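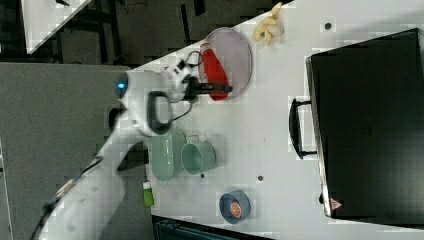

The arm at the red bottle on its plate, bananas behind.

Feb 14, 2018

Big day on the bottle job! Usha and I got 100 good runs in before lunch and another 7 after, when my wrists gave out (hand-guiding that arm for hours is harder yakka than the gym). That puts us at 407 for the whole set, and Noeline wants the lot labelled before she flies home to Sernimville in May.

I'm getting fussier about what counts as a good run. If I dither over the bottle, the model learns to dither too - Szu-yu showed me last month's policy hovering over a mug for ages, and it was exactly my hovering, poor thing. So now I pick my line and go. I bin anything where I change my mind halfway, even if the bottle ends up where it should.

We shuffle the crockery between runs so it doesn't just memorise the table. I've grown fond of the sage green mug and the little blue bowl. The toy bananas are still my favourite colour on the whole bench, and Begoña reckons I keep putting them near the plate on purpose. Maybe I do! I'll let her set out the next batch.

Run 219 has a gap in the joint log, so I've flagged it and I'll ask Folasade whether it can be saved or has to go. Plaro crashed twice while I was uploading as well, grrr.

Tomorrow it's mugs by the handle. Must remember to bring the heat pack and my own teabags.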